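Haugland Street Rover: Data Card

Summary
This dataset was collected by the student robotics club at Haugland for its course project on outdoor navigation. It contains 243 driving sequences from a small wheeled robot, taken on public streets in Normont. Each sequence holds 468 frames from a forward-facing camera fixed to the robot.

Intended use
The data is meant for teaching and for student work on road following and curb detection. Many sequences are soft in focus or strongly backlit, and these have been kept in the release.
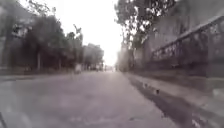
Labels
Club members marked the drivable road, the curb and the sidewalk. Wet pavement beside a curb is labeled as road - see the labeling guide for borderline cases. Distant objects that cannot be identified are labeled "unknown".

Known limits
All sequences were collected in daylight. Night driving and snow are not covered.

Access
Requests should be sent to the club through the Haugland course office. Release 2 is planned for December.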